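Welell publishes blind listening results for its own power cable, and they are mixed

Company says it would sooner sell fewer cables than repeat claims it could not confirm

February – Welell, a small maker of hi-fi accessories, today released the full results of a listening test run on its Vumer power cable and on the Daza isolation feet that are usually sold with it. The company is putting out the results along with the scoring sheets, the room plan and the list of recordings used. One product came out of the test looking better than the other, and the one that did worse is the one that costs more.

The short version: listeners could not reliably tell the Vumer from the plain cable that came in the box with the amplifier. They did somewhat better than guessing with the Daza feet under a turntable, and no better than guessing with the same feet under an amplifier.

"I have read a lot of press releases in this trade, and I have written a few that I would like back," said Nadja Moser, who founded Welell and still signs off on its products. "We used to say the Vumer opened up the soundstage. I don't know what I meant by that. I know I heard something on the evening I wrote it, and I know I had just spent a year of my life on the cable."

How the test was run

The test took in 306 trials spread across a group of listeners made up of dealers, customers and two people from the company's own bench. In each trial a listener heard a passage of music twice, once with the Welell product in place and once without, in an order set by coin toss. The listener then wrote down which was which. No one in the room knew the order, including the person handing out the sheets. The swaps were made behind a closed door by Damián Huenchumán, a technician who took no part in scoring.

Levels were matched at the speaker terminals before every session and checked again afterward. Moser said this step alone took care of most of the differences that the company's staff had been hearing for years. A small bump in loudness tends to come across as more detail, more air or more life, and few shop demonstrations control for it.

Listeners could take as long as they liked. Some asked to hear the same passage several times, and they were allowed to. The company says it wanted to leave no room for the usual complaint that blind tests rush people, although it expects the complaint anyway.

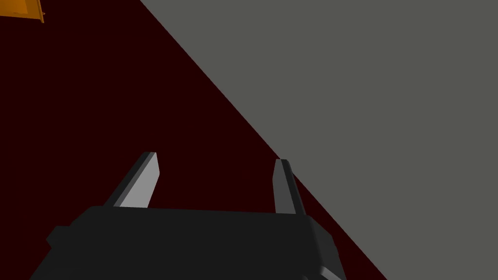 For the power cable, the share of correct answers landed so close to half that Welell is making no claim for it at all. Two listeners did well in the morning and badly after lunch. One dealer, who had told the group ahead of time that he could pick out the Vumer from the next room, got fewer right than he got wrong. He has asked not to be named, and the company has agreed.

The Daza result needs more care. With the feet under a turntable on a suspended wooden floor, listeners picked correctly more often than chance would suggest, and the effect was larger when someone walked past the rack. Under the amplifier there was nothing. Welell does not think this should surprise anyone. A turntable picks up vibration for a living, while a solid-state amplifier mostly sits there.

Karla Ochoa, an independent acoustics consultant who reviewed the test plan before it began, said she would not lean too hard on either finding.

"It's one room, one floor and one set of gear," Ochoa said. "The turntable result makes physical sense and I would like to see it repeated on a concrete slab, where I suspect most of it goes away. The cable result also makes physical sense. I told them both of those things before they started, and they went ahead and spent the money, so good for them."

Ochoa was paid for her time. She was not shown the results until the scoring was finished, and her full notes are included with the release, among them a page on what she would have done differently. She objects in particular to the use of the same three piano recordings through most of the cable sessions, which she believes may have bored people.

What changes

Welell will go on selling the Vumer. It is a well-made cable with a plug that grips properly and a jacket that does not kink, and some people want that. The company is taking the words "soundstage," "blackness" and "speed" out of its sales material, and the cable will be described by its length, its wire gauge and its connectors. The price drops by $100 to bring it closer to what it costs to build.

The Daza feet will carry a note saying where the company found them useful and where it did not. Buyers who have already put a set under an amplifier may return them for a full refund, whether or not they still have the box. Anyone who likes them there can of course leave them where they are.

A third product, a line filter known inside the company as the Gendik, has been put on hold. Early units measured well on the bench, cutting noise on the incoming line by an amount that looks very good on a graph. The trouble, according to Huenchumán, is that the amplifiers on the other end of it already do the same job with their own power supplies.

"You can show a nice drop at the wall socket," Huenchumán said. "Then you measure at the speaker output, and the before and after lie on top of each other. I tried it with 8 amplifiers. There was one old one with a bad ground where it made a change, and that amplifier should be repaired, and a repair is cheaper than our filter."

Welell says the Gendik will come back only if it can be shown to do something at the end of the chain where the listener sits. It has set no date.

Dealers not all pleased

Reaction among the company's dealers has been split. Nicanor Lucero, who has sold Welell products from his shop since the first run of cables, said he was told about the release a few weeks in advance and argued against it.

"My customers hear what they hear," Lucero said. "I'm not going to stand in my own store and tell a man he's wrong about his own living room. If Nadja wants to test herself out of business she can do that, but I've got stock on the shelf."

Welell has offered to take back unsold Vumer stock at the old price. Lucero has said he is thinking it over.

Amancay Ocampo, who runs a listening club and took part in the trials, came away with a different view. She had owned a Vumer for some time and had recommended it to others.

"I scored like a coin," Ocampo said. "It bothered me for a day or so, then I went home and put on a record and it sounded as good as it did before. I do feel bad about the people I talked into buying one."

The company is aware that a press release about its own honesty is still a press release, and readers are invited to treat it like any other. The raw scores are there so that people can check the sums. Welell has printed 1000 copies of the report on paper for dealers and clubs, and will send one at no charge to anyone who writes in and asks. The loan kit used for the test, with its switch box and blank score sheets, may also be borrowed by clubs that pay the shipping both ways.

A second round covering speaker cables is planned, with a different set of recordings. Moser said she has a guess as to how it will go and would prefer to keep it to herself until the sheets are in.

About Welell

Welell designs and builds power cables, isolation feet and related accessories for home audio. Its products are sold through independent dealers and directly to customers. Requests for the report, the score sheets or the loan kit should be sent to the company's press desk, which is also where complaints go.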